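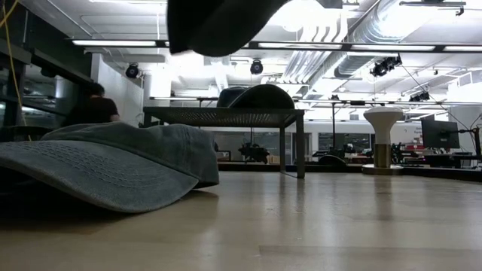 Branwen Nicholas on sewing hats for other people

By Berwyn Meredith
February

Branwen Nicholas started making sun hats because she had a box of denim and no more room for quilts. She had quilted for years before that. Now she sells hats and a few bags under the name Esten, from a spare bedroom with two machines and a cutting table.

"I thought a hat would be quick," she said. "The first one took me a whole weekend and it fit my neighbor's kid."

The trouble was ease. She had measured her own head and cut the band to that number, then lost a chunk of it to seam allowances and the sweatband. She now adds the allowance on paper before she touches fabric, and sews a test band out of old sheeting.

Brims took longer to learn. She tried three kinds of stiffener and settled on a heavy sew-in interfacing, with the rows of topstitching a presser foot's edge apart. She starts at the outside and works in. Going the other way pushed the extra fabric to the edge, and she got ripples she couldn't press out.

"You can steam it all you want. It's still a lettuce leaf."

Most of her orders come through Tiva, a craft market held in a school gym. She made 400 hats last year and kept a notebook on every one, with the fabric, the needle size and what went wrong. Denim gets a size 16 needle and a longer stitch. Where the crown seams meet at the top she grades the layers and goes over the bump by turning the handwheel.

I asked about prewashing. She does all of it, twice for dark denim, and she dries it hot. A customer once brought back a hat that had shrunk a full size, and she replaced it at her own cost.

Her pattern is her own, drafted over a winter and named Ballen after the street she grew up on. It has six crown pieces and comes in three sizes. She has been asked to sell it and hasn't decided.

"I'd have to write the instructions," she said. "I do half of it by feel, and I'd need somebody to sew from my notes and tell me where they got lost."

She still quilts a little. There is a queen-size top folded on the closet shelf, pieced two years ago, waiting for backing.

Comments

quiltnbarb: What thread does she use for the brim rows? Mine keeps shredding.

B. Meredith: She said all-purpose polyester, same as the seams.

Deb in Ohio: I'd buy the pattern. Please tell her.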